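September 11, 2022

Slept until nine, which I needed. Rain before lunch, then nothing. I finished reading the second stack of applications for the November intake and wrote up my notes, so I am putting the rest down here before I forget it.

We have 4 places on the bridging year and far more people who want them than last time. I read each personal statement twice, once fast and once with the scoring sheet. The sheet gives too much weight to grades. One girl from Zwahlen has a bad math result from two years ago and everything after that is strong. On the sheet she lands just under the line. I moved her up and wrote down why, and Alois Hofstetter can argue with me on Tuesday if he wants to.

Alois called in the middle of the afternoon about the deposit. The letter says applicants must pay 800 to hold a place, and it gives them two weeks. He thinks two weeks is fine. I said families who are waiting on a grant decision will not have the money by then, and we will lose the ones we most want to keep. He said he would ask whether it can be three. I don't expect much. Last year he said he would ask about the bus passes and I never heard another word on it.
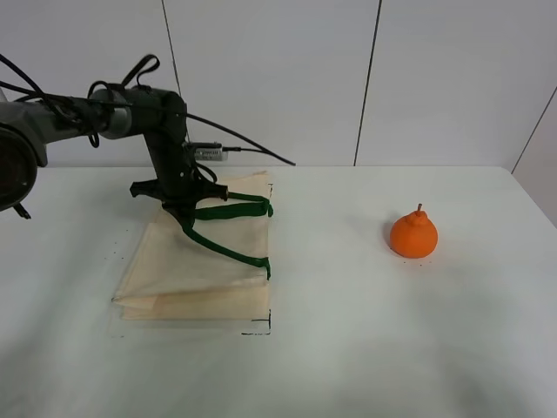
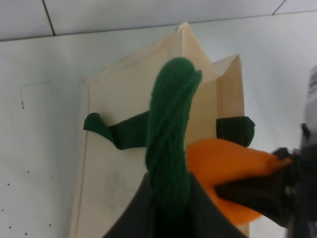 After the call I redid the invitation letter. The old one ran to two pages and the reply date was at the bottom of the second. I put it in the first paragraph. I also took out the sentence about "exceptional candidates" and said plainly what the offer is: a place if they pass the year, no further interview, and they can still apply elsewhere. People ask that last one every single year. I left the part on housing alone because Fukura Hall has not told us its rents yet.

The online form is still broken for anyone with a hyphen in their last name. I reported it to Jirker in the spring and again in August. Will try a third time tomorrow and copy in Alois.

Three statements left, all long. I'll do them on the train. One is from a man of forty who wants to leave warehouse work and study surveying, and I have been saving it because the first page was good.

Dinner was soup and the end of the Hamham bread. Called my sister, who is thinking of going back for her teaching certificate and wanted to know if it was too late to apply. It isn't, the deadline is the end of the month. I told her to get her transcript ordered first.

Need to iron a shirt. Bed by ten thirty.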